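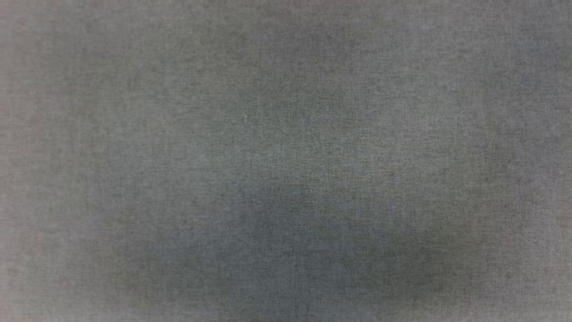 Faraji Koech wrote back on the ticket that a wrist camera this close to cloth will hunt for focus all day if you let it, and that he'd lock the lens before blaming the Drurketti controller for anything. Good call! I'd been staring at the controller settings since the morning and hadn't thought about the lens at all.

So, the log so far, cleaned up a little so the next person can follow it.

**Ticket:** Yordanov wrist camera, depth drops out over fabric
**Status:** open, but much happier than it was
**Arm:** Amus, left side
**Controller:** Drurketti
**Date opened:** 3 September 2018

### What I saw

On the final approach to flat gray cloth the depth reading vanishes and the gripper stops short. Color keeps streaming fine. In the still at the top of this ticket the weave is crisp in the middle and right of center, then goes soft toward the left margin. There's no hem or seam anywhere in view, so the matcher has next to nothing but threads to work with (plus one little pale fleck, left of center, which I've become quite fond of as a landmark).

Error in the controller log, over and over:

```
depth: no valid match, frame skipped
approach: hold
```

### What I tried

1. Restarted the camera service. No change.
2. Swapped the cable for the spare from the Perndale kit. No change, although the spare has a much nicer latch and I'm keeping it on.
3. Moved the camera from the Drurketti's port 1 to port 2. No change.
4. Locked focus, as Faraji suggested. Big change! Skipped frames on the same approach went from 1,113 to 168.
5. Turned off auto exposure with the focus still locked. The brightness stopped drifting between frames, but the skipped count didn't move. Left it off anyway.

I also put the older Perndale camera on the same bracket to compare. It is slower to start and you have to type in the exposure by hand, but it held depth over cloth on the first try, and I was grinning like a kid. The catch is that it's longer, and with the two-finger gripper closed it sits too near the left finger for my taste. The Yordanov is such a neat little unit that I'd love to make it work.

### Where it stands

With focus locked the arm now finishes the approach on most runs. When it does fail, it fails in the last stretch before contact, always with the same `hold` line. My guess is minimum range. The matcher may also be mixing up one bit of weave with the next, because threads that fine look a lot alike.

Camera settings as of tonight:

```
focus: locked
auto_exposure: off
depth_mode: near
service_port: 3161
```

(Port is the default. I only mention it because the April notes have it wrong.)

### Next

- Raise the bracket one hole and rerun the approach with nothing else changed.
- Try the soft-finger gripper, which needs less accuracy in height. It did beautifully on towels with the Perndale camera.
- Faraji, could you send me your near-mode file from the other Amus arm? I'd like to load yours before I start guessing at numbers.

Please leave the focus lock on if you use the arm before I'm back. The service forgets it on restart, so you'll need to set it again from the camera menu.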